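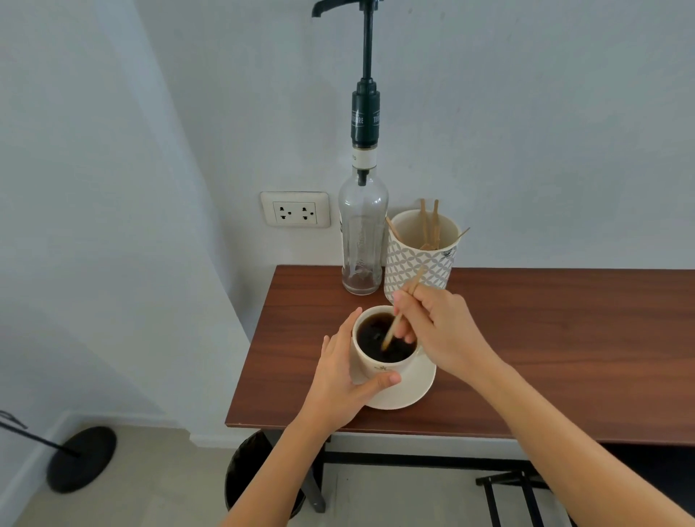

*Stirring the coffee, one of the demonstration tasks I used for this review.*

# Skaltemon 2: a fair segmenter, an oversold planner

Skaltemon takes first-person recordings of people doing small jobs with their hands and turns them into labelled steps, then into a task plan a two-armed robot can be asked to follow. Version 2 came out in April and the sales page has grown bolder since. I have had it on a desk machine for long enough to form a view, and the view is mixed.

I paid for my own licence. Thygesen, who make it, answered two of my emails and did not see this before it went up.

## Setting up

Installation is fine. One package, one licence file, one config that you will edit more than you'd like. The defaults assume their own recording format, and the converter for everything else is a separate script which quietly drops any clip with a gap in its timestamps. I lost 27 clips that way before I thought to compare the folders. There is a log entry for it, at debug level. A tool that throws away your data should say so in large letters.

## Perception

The hand tracker is the best part. It keeps left and right apart even when both hands are close together on one object, which older tools I've used made a mess of. In the coffee task one hand is wrapped round the cup while the other works the stirrer, and the labels stayed on the correct hands all the way through.

Objects are another matter. White cup on white saucer gets merged into one thing called "cup", and the planner then believes you can lift the pair by the side. The thin wooden stirrer is found when it's standing in the holder, then lost as soon as it is between finger and thumb with its tip in dark coffee. The clear bottle at the back of the table comes and goes. To be fair to Thygesen, clear glass against a pale wall is hard for everybody. But their page says "robust to transparent items" and on my recordings that's plainly not so. The black pump on top was detected well enough, floating there with no bottle under it.

You can fix all of this by hand in the labelling window, and the window is decent: quick to scrub, sensible shortcuts, undo that works. I just object to doing by hand what I was told I'd bought.

## Segmentation

Step boundaries are good on anything with a clear grasp and release. Picking up a stirrer, putting down a cup -- no complaints. For motions that repeat, such as stirring, it can't decide whether it is looking at one step or a dozen. There's a setting called *merge window*, given in frames. Setting it to 96 gave me a single tidy "stir" step, and also glued the next reach onto the end of it. I never found a value that served both. Benedetta Testa, who runs the user forum, suggests a separate value per verb, and that does help if you have the patience to write the list.

## Planning

Now the expensive bit. The planner takes the steps and writes a behaviour tree. The trees are readable, I'll give them that, and the export loads into Madberg's simulator without changes.

What it writes down is less convincing. Holding the cup steady with the left hand while the right hand stirs is the whole point of using two hands, and the planner put the two in sequence: grasp cup, release cup, stir. You have to tick "allow concurrent holds", which is off by default and described in the manual in a single line. With it on, the order came out right, though the plan had no idea how full the cup was. Mine was nearly up to the brim. There's a field for contents on each container and nothing in the software ever fills it in. I asked, and was told it is "reserved for future use".

Nor is there any notion of how gently to hold something. Grip force is one number for the whole plan. Évan Gaillard wrote on the forum that he patches it in afterwards with a script of his own, and I ended up doing much the same.

## Speed and price

Processing is acceptable with the small model and slow with the large one, and I couldn't see enough difference in the labels to justify the wait. The full licence is 3,000 euros a year. The version without the planner costs a good deal less and contains nearly everything I liked.

Bokholm's labeller does the segmentation part for less money again, with a worse tracker and an uglier window. If you only have one-handed tasks I'd try that first.

## Verdict

**Tracker:** very good
**Objects:** poor on thin, clear or stacked things
**Segmentation:** good, with nagging
**Planner:** not worth the extra
**Manual:** thin, and out of date on the config options

I'm keeping the cheaper licence when mine runs out. If the contents field starts doing something I'll look at the planner again.

*11 November 2020. Corrected after posting: the merge window is set in frames, and I had first written milliseconds. Thanks to Amos Calloway for spotting it.*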